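季前赛落户诺克蒙特：组委会负责人谈赛程、场地与票务

2026年6月20日

由索库杜斯（Sokudus）体育推广公司主办的四队季前邀请赛将于7月在诺克蒙特（Nokmont）举行。赛事组委会竞赛部负责人日前在诺克蒙特体育场接受本刊专访，就赛制安排、草坪状况、票务政策及青训配套活动等问题作了说明。

本届赛事共安排6场比赛，四支参赛球队进行单循环较量，以积分决定名次。此前两届赛事均采用两场半决赛加决赛及三四名决赛的形式。谈及改制原因，该负责人表示，主要是回应各俱乐部教练组的要求。

“季前备战阶段，教练组首先考虑的是球员的出场时间。”他说，“按照原来的赛制，每队只踢两场，赴客地一次，成本很高，锻炼价值有限。改为单循环之后，每队能够保证三场正式强度的比赛，各队也可以提前确定每场的对手，据此安排体能计划。”

新赛制下，每场比赛允许双方更换的球员人数有所放宽，具体上限将在领队会议上确认。比赛若在九十分钟内战平，双方各得一分，不进行加时赛，亦不以点球决胜。积分相同时，依次比较净胜球、进球数和相互间战绩。

诺克蒙特体育场的草坪曾是外界关注的焦点。去年夏季，该场地因排水不畅，一场友谊赛在开球前两小时宣布取消，已入场的观众须凭票根办理退款。该负责人对此并不回避。

“那次取消对我们的信誉造成了影响，这一点组委会内部有过详细的检讨。”他表示，“今年春季，场地方重新铺设了南侧半场的排水管道，并更换了部分草皮。组委会委托弗卢米维亚（Flumivia）场地工程公司进行了两轮检测，第二轮检测的结果达到了竞赛规程的要求。”

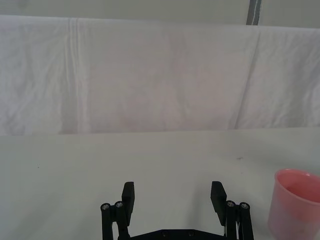
据其介绍，赛前还将进行第三轮检测，时间定于首场比赛开球前三日。如遇持续降雨，裁判监督有权在当日上午作出延期决定，延期场次原则上安排在次日同一时间进行。相关程序已写入竞赛规程，并经四家俱乐部书面确认。

“去年的问题有天气的因素，也有决定作得太晚的因素。”他说，“球迷已经坐在看台上了，才得知比赛不踢，这是不能接受的。今年的规定是，凡因场地原因延期，必须在开球六小时之前对外公布。”

票务方面，单场门票最低票价为40元，面向本地在校学生及六十五岁以上居民；普通看台票价为74元；可观看全部比赛的套票售价157元。该负责人称，套票定价经过多次讨论，最终采用了较低的方案。

“有同事担心套票价格过低，会影响单场销售。我的看法是，季前赛与联赛不同，观众未必是某一支球队的支持者，我们希望他们多来几次。”他同时表示，去年受取消比赛影响的购票者，可凭当时的订单号在首轮售票中优先选座，此项安排不另收费用。

在回答有关客队球迷区域的提问时，他表示，北侧看台下层将划为客队球迷专区，两队球迷分别由不同入口进场。专区票由各俱乐部自行分配，未售出的部分将在赛前一周退回组委会公开发售。

参赛球队中，布特罗斯（Boutros）竞技俱乐部系首次应邀。该队上赛季升入顶级联赛，阵中多名主力由自身青训体系培养。对于邀请一支升班马参赛，外界曾有不同意见，认为其号召力不及以往的参赛球队。

“我理解这种意见。”该负责人说，“从商业角度看，邀请一家名气更大的俱乐部自然更为稳妥。但布特罗斯方面在谈判之初就明确承诺派出一线队全部健康球员，并同意在赛事期间开放一堂训练课。前几届有球队派出的阵容以预备队为主，观众对此颇有意见，我们在今年的参赛协议中增加了关于阵容的条款。”

按照该条款，各队每场首发名单中，上赛季在一线队正式比赛中出场的球员及本赛季新注册球员合计不得少于七人，违反者将被扣减部分出场费用。

赛事期间，组委会还将与诺克蒙特当地学校合作举办青少年训练营，由四家俱乐部的青训教练轮流授课，报名对象为十至十四岁的在校学生。训练营设于体育场东侧的副场，授课时间避开比赛日。报名通过学校统一办理，组委会不受理个人申请。

被问及赛事是否会长期落户诺克蒙特时，该负责人态度较为审慎。主办方与场地方目前的协议为期两年，续约须视本届赛事的上座情况和场地养护情况而定。

“现在谈长期规划为时尚早。今年先把每一场比赛按时、按规程踢完，之后双方会坐下来评估。”他说。

邀请赛首轮门票将于下周一上午十时起在体育场售票处及赛事官方渠道同步发售，每个证件限购四张。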